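Quiénes somos

Skadness es una casa de análisis independiente. Leemos informes económicos para gente que gestiona su propio patrimonio o el de su familia y que tiene cosas mejores que hacer un domingo por la tarde. Nosotros, al parecer, no las tenemos.

La empresa la fundó Witold Makowska después de una larga temporada en la mesa de renta fija de Wasilewska, una gestora de las de moqueta gruesa y café malo. Allí aprendió a distinguir una opinión de una previsión: la segunda lleva decimales. Se marchó un mes de mayo con una caja de libros, una planta de interior que sigue viva contra todo consenso y la idea de montar un servicio que dijera «no lo sabemos» cuando no lo supiera.

Los primeros clientes llegaron de oído. Uno tenía un negocio de envases y quería entender por qué su banco le recomendaba deuda emergente con tanto cariño. Otro había heredado una cartera con 10 fondos que, mirados de cerca, compraban todos lo mismo. A los dos les cobramos poco y les contestamos largo, costumbre que hemos corregido solo a medias.
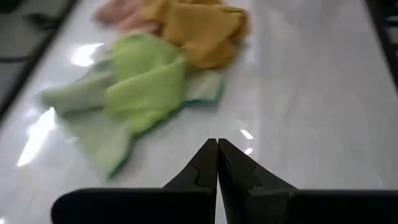

Foto: archivo Skadness

Hoy trabajamos con dos publicaciones. Ridine es la carta mensual: inflación, tipos, materias primas y un apartado final en el que repasamos lo que dijimos el mes anterior y en qué metimos la pata. Es, con diferencia, la sección más leída. Windik es más corta y sale cuando hay motivo, de modo que hay semanas de dos números y trimestres de silencio. Hemos recibido quejas por ambas cosas.

También hacemos revisiones de cartera por encargo. El cliente nos manda sus extractos, nosotros los leemos enteros, incluida la letra pequeña de las comisiones, y le devolvemos un documento de cinco páginas como máximo. Si el resultado es que todo está razonablemente bien, lo ponemos por escrito y cobramos igual.

No gestionamos dinero, no custodiamos dinero y no aceptamos retrocesiones de quienes lo hacen. Cobramos una cuota a los suscriptores y una tarifa cerrada por las revisiones. El modelo tiene la desventaja de que nadie nos invita a los congresos con buen hotel.

Cómo pensamos

Desconfiamos de los gráficos con dos ejes verticales y de cualquier frase que empiece por «esta vez». Creemos que la diversificación es aburrida y que conviene aburrirse más. Seguimos el comercio mundial, la demografía y el endeudamiento público con la atención que otros dedican a la liga, y con parecida influencia sobre el marcador.

Tenemos un tope de hasta 1000 suscriptores. Lo fijamos para poder contestar el correo nosotros mismos, y alguna mañana de lunes nos ha parecido un tope generoso. Cuando se llena el cupo abrimos lista de espera, que avanza despacio.

Escríbanos

Si quiere un número de muestra de Ridine, pídalo desde el formulario de contacto. Le llegará el último publicado, con sus aciertos y lo otro. Para una revisión de cartera, indique en el asunto cuántas entidades utiliza y no adjunte nada todavía: antes le enviaremos el acuerdo de confidencialidad y el presupuesto.

Página actualizada el 27 de noviembre de 2020.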